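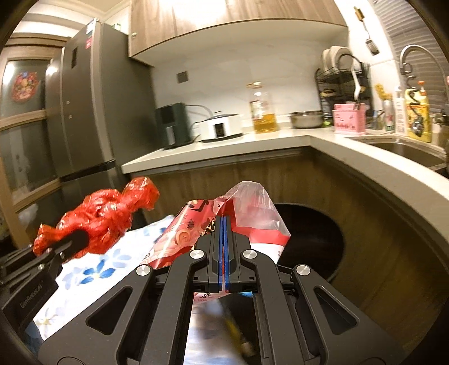 Software Engineer, Grasp Planning (Letness team)

Zokar is looking for one engineer to join our manipulation group from October. You will write the planner that decides where two grippers should hold soft packages and plastic bags in a home kitchen.

You need good Python or C++ and 4 years of work with motion planning or perception – a degree is welcome, but it is not required.

Please send your CV and one code sample to Tassanee Inthanon, reference 686.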